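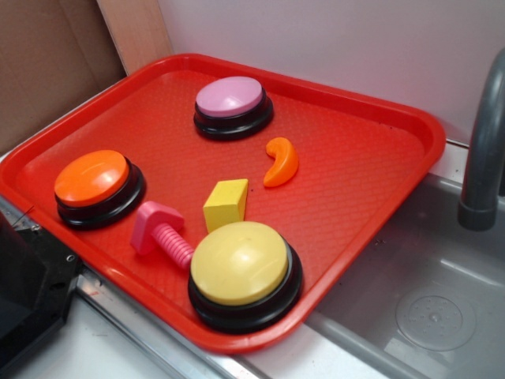 Pink, orange and yellow buttons on a red tray.

Why Do Things Have Colors?

Birnon Kids: Science Corner
3 min read
Print | E-mail this page
200 shares | 15 comments

Quick question. What color is a tomato in a totally dark closet?

Red? Nope. Black? Kind of. With no light there isn't any color to see. You need light first. So let's start there.

What's in light?

Sunlight looks white, or sort of yellowish. But it's a mix. Reds, oranges, yellows, greens, blues, violets, all jumbled up together and traveling super fast. You can't see the mix most of the time. Then it rains while the sun is out, the raindrops bend the light, each color bends a slightly diffrent amount, and boom. Rainbow!

Light moves in waves. Tiny ones. Red waves are long (for light you can see, anyway) and violet waves are short. The rest fit in between.

OK so why is a tomato red?

Light hits the tomato. The skin soaks up most of the green and blue part and bounces a lot of the red part back out. Some of that bounced light goes in your eye. You say "red."

Same thing with a leaf, except a leaf soaks up lots of red and blue and bounces more green. A white T-shirt bounces almost everything. A black one soaks up almost everything, and that's why a black T-shirt gets so hot at the beach in July. All that light turns to heat. Ouch.

The stuff that does the soaking up is called PIGMENT. Say it: PIG-ment. No pigs in it. There's pigment in paint, in crayons, in carrots, in your hair and skin too.

What happens in your eye

Light goes in through the black dot in the middle, the pupil. It lands on the back wall of your eye, the retina. Packed in there are millions of teeny cells waiting for light.

Some are called rods. Rods are great in the dark but they stink at color. The others are cones. Cones do color. Most people have three kinds: one that likes long waves, one for medium, one for short.

Your brain checks all three and compares. Lots of long, a bit of medium, hardly any short? Orange! It does this all day long and never gets tired, and you don't even notice. 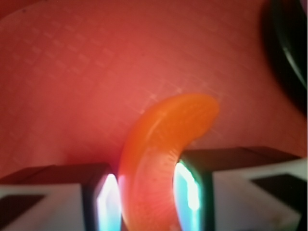 And your brain cheats a little. Take a banana outside, then look at it again under a lamp. The light bouncing off it has changed quite a bit. But you still think yellow, because your brain fixes things up for the kind of light you're in. Scientists call this color constancy. Big words. Just means colors seem to stay put.

What about pink?

Good one! Look for pink in a rainbow. Go on. Not there. Pink is what you get when there's plenty of red plus some of the all-colors mix, so it looks washed out, like red paint with white stirred in. Brown isn't in the rainbow either. Brown is pretty much dark orange. Weird but true.

Not everybody sees the same

Some people have cones that work differently, so red and green can look a lot alike. That's called color blindness, though most people who have it still see plenty of colors. It's more common in boys. If you've got a friend who mixes up the red and green markers, don't quiz them on every crayon in the box. Gets old fast.

Animals are different too. Dogs have two kinds of cones, so blues and yellows show up fine but a red ball in green grass is tricky. Bees can see ultraviolet, which we can't see at all. Some flowers have ultraviolet patterns that point bees toward the nectar. Like runway lights.

Try it! The dim room test

You need: crayons, white paper, a room you can make dark (not pitch black).

1. Peel off or cover the labels on the crayons. Ask first if they're not yours.
2. Turn the lights way down. Wait 15 minutes. Tell jokes or somthing.
3. Pick crayons and draw a rainbow. Guess each color as you go.
4. Lights on. How did you do?

Most people get some really wrong. Your rods were doing nearly all the work, and rods can't tell you color.

Words to know

Pigment: stuff that soaks up some colors of light and bounces others
Retina: the back wall inside your eye
Cones: cells for color
Rods: cells for dim light

Next up in Science Corner: why is the sky blue and not violet?

Print | E-mail this page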